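Print this page | E-mail this page

Frequently Asked Questions: Returning Reusable Parts Bins

Who may return bins to the Fokovico depot?
Any customer holding a Clasine supply account may return bins. Up to 60 may be brought in one delivery. Larger returns must be arranged with the depot by telephone.

Must bins be emptied before return?
Yes. Labels, liners and leftover parts must be removed. A cleaning fee of $4 applies to each bin that is not empty.

Will I be charged for scratches or worn paint?
No. Surface wear is expected in metal bins and does not affect the deposit. Charges apply only to split seams, bent rims and holes made by the customer. 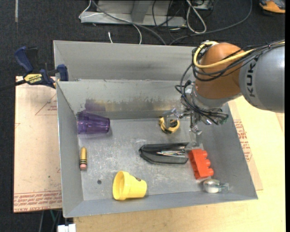 Lilibeth Espiritu wrote in March that her shop had been billed for two bins with rubbed paint and asked whether the charge could be reversed. It was, and the deposit was credited in full. Customers with a similar charge should send the invoice number to the accounts office.

How long does a deposit refund take?
Most refunds are issued within some 200 working hours of receipt. Accounts in the Makokha district are handled separately and may take longer.

Related items
Mito Pallet Exchange: Terms
Deposit Rates for Account Holders
Depot Opening Hours

Contact | Copyright Clasine | Back to top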